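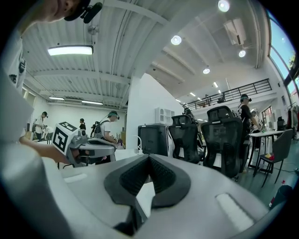 Can I put a 300 square foot rug pad order on hold, or do I just return it?

Posted by Britton

Hi all! So I ordered felt padding for our upstairs in August, right after we moved to Kitdale, and now my landlord says the floors up there are getting refinished first (great news, bad timing). The shop is called Navickas and their site says returns are free for 15 days, but I can't find a word about holding an order. It came to 337 dollars with delivery and I really don't want to pay for the truck twice. Has anyone here asked them to wait? And does felt go bad if it sits rolled up in a garage for a while?

irnetti

I did this with them last spring! You have to call, the chat people can't do it. Call before noon - after that you get the warehouse voicemail. They held mine for a month with no fee, but I hadn't been given a delivery slot yet, so check whether you have one. Be nice and have your order number ready, it's on the second email and not the first (drove me nuts).

kitdale_upstairs

Felt is fine in a garage if it's dry. Keep it off the concrete and leave the plastic on. Mice love it though. I lost a whole roll that way.

Also ask what finish they're using on your floors. Some rubber-backed pads stain new finish and the fix can be pricey, my sister got quoted 2,000 dollars. Plain felt should be OK but I'd still wait until it's fully cured.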